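Sorting the Baby Clothes (Finally)

June 24, 2019

Okay, so I have been putting this off since before we moved to Stusdale, and if you've been reading for a while you know that was not recently. The baby clothes. All of them. The ones from the attic, the ones in the hall closet, and the bag under our bed that I had talked myself into believing was winter blankets (it was not winter blankets).

My youngest starts kindergarten in September. She has not fit into anything in those bags for years! And still every time I opened one I'd pull out a single sleeper, get weepy, and zip the whole thing back up. My sister did hers in one afternoon with the radio on. I don't know how we're related.

What finally got me moving was my cousin Inis, who is having her first in the fall and called to ask, very politely, if I had "anything at all" left over. Inis. Honey. I could dress a small village.

So I gave myself a week and some rules, and I'm writing them down in case you have a bag under your bed too.

Start with the stuff you don't love

This was Inis's mother's advice and she was right. Don't start with the coming-home outfit. Start with the bibs, the washcloths, the single socks, the pants with the weird waistband that never stayed up on either kid. I went through all of that in one evening and felt nothing except a little bit proud of myself. Most of it went straight into the rag bin, and I now have enough soft rags to wash every car on our street.
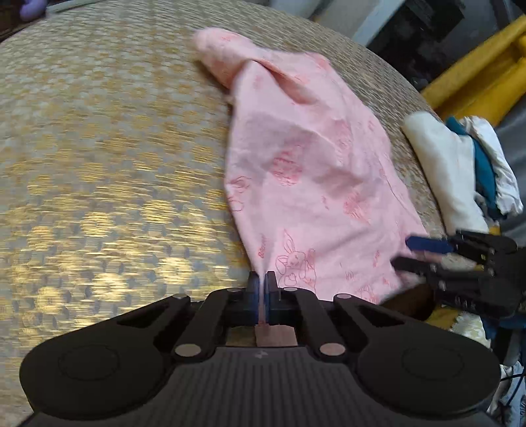

Wash before you decide

I know, it seems backward. Why wash something you might toss? But clothes that have been in a bag for years all smell the same and all look a bit sad, and I was ready to throw out things that turned out to be perfectly good. I ran load after load with plain detergent and hung what I could on the porch. Half the yellow marks I'd given up on came out with an overnight soak and a morning in the sun. The other half did not, and those went to the rags with the bibs.

One warning – check the snaps. Old snaps can get stiff, and if you yank them they'll take a little circle of fabric with them. I lost two sleepers that way before I learned to hold the cloth right behind the snap and pull slowly.

I did all the folding downstairs in the evenings, after the kids were in bed, with a cup of tea I always forgot about. I am a terrible folder, by the way. My mother can fold a onesie so it stands up on its own like a little book. Mine lie down and stay down.
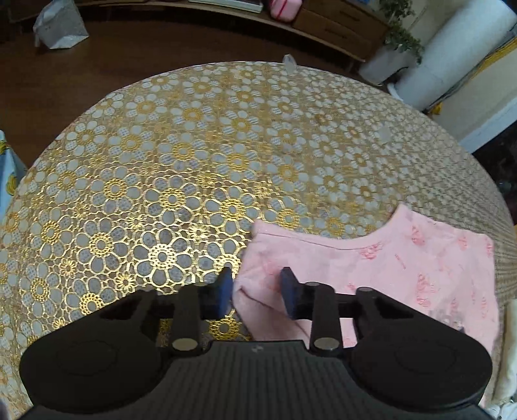
The sizes were the part that really threw me. I had planned to sort everything by the number on the tag, and that lasted maybe twenty minutes. A six month from one store is bigger than a twelve month from another, and anything that's been through the dryer a lot is its own private size. So I quit reading tags. I took one outfit that I remembered fitting at each age and held everything else up against it. Way faster, and Inis won't end up with a newborn pile her baby can't get a foot into.

I wrote the ages on masking tape and stuck the tape on the bags, big letters, both sides. If you only write on one side, that side will face the wall forever.

Where it all went

Inis got first pick, obviously. I drove two big bags over to her place and she cried, and then I cried, and then her husband quietly went to go check on something in the garage. She kept nearly everything up to a year and was very kind about the hats.

The next batch went to Nabil Moussa and his wife around the corner, who have twins (twins!) and go through clothes like you would not believe. Nabil came by with a wagon and took the toddler stuff away in it, which my kids thought was the best thing that had happened all summer. He sent me a jar of his pickled turnips the next day and I'm telling you, if you ever get the chance, say yes to the turnips.

Whatever was left I brought to the Mahasneh thrift shop downtown. They'll take kids' clothes in any season, but they do want them clean and they'd like the pants and tops kept apart. I also sold one snowsuit, barely worn, for $24, and spent it on pizza that same night. No regrets.

What I kept

One box. That was the deal I made with myself, and it had to be a box with a lid that closes without me sitting on it.

I kept the coming-home outfits, a sweater my grandmother knitted, and the duck pajamas that both girls wore until the feet wore through. I put a note in with each one saying who wore it and when, because I'm already mixing them up and my oldest is only nine. I went back and forth on the pink things for the longest time. There is so much pink. I bought hardly any of it, it just arrived, year after year, from every aunt on both sides.

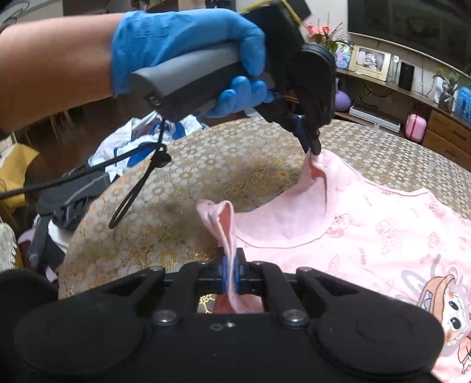 Pink T-shirt, plus the rest of the pile.

If you're keeping things long term, skip the plastic bags and use cotton pillowcases inside the box. Make sure everything is bone dry first. I tucked in a lavender sachet too, mostly for me.

The attic looks enormous now. My husband has started talking about a train set up there, and I have started talking about a reading chair, so we'll see. Next on the list is the toys, and I'd like some advice, please. What do you do with a puzzle that's missing one piece? Do you keep it? Do you pass it on with a note? Leave me a comment, I have eleven of them.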